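Chapter 2
The Publicist's Saturday

Jovita Barrera was asleep when the phone rang. The actor Hubert Riedl, her client and the star of the long-running detective series Pelletier, had walked off the set and told a parking attendant that he was finished with acting. The attendant told his cousin. By breakfast the cousin had told Skokosell, a gossip site with a large readership and a small legal department.

Barrera did what publicists are trained to do, and issued a statement. It ran to 93 words and said that Riedl was "taking time to explore other creative opportunities." Readers who have met this phrase before will know that it can cover a director's chair, a divorce or a long nap.

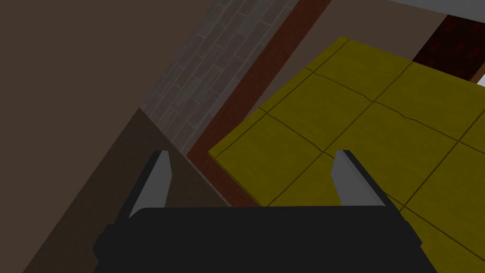

Within hours the statement had been picked up by 600 outlets. Most printed it whole under a headline that said something else. A trade weekly, Dimer, went so far as to call the parking attendant, who by then had stopped giving free interviews.

This chapter is about what happens between the statement and the story. Entertainment reporting depends on a small number of sources, many of them paid by the person being reported on, and it moves at a speed that leaves little room for a second phone call. We will look at how a celebrity item is sourced, who gets to be "a close friend," and why close friends so often speak in complete sentences.

Before reading further, find a recent story about a performer leaving a show. Underline every claim that has a name attached to it. Bring a pen, though you may not need much ink.

Key terms: statement, embargo, unnamed source, denial, non-denial, exclusive (see also: exclusive, shared)

2.1 Who Is Talking?

Riedl himself was not quoted anywhere until the following week, when he told Dimer that he had only gone out for a sandwich.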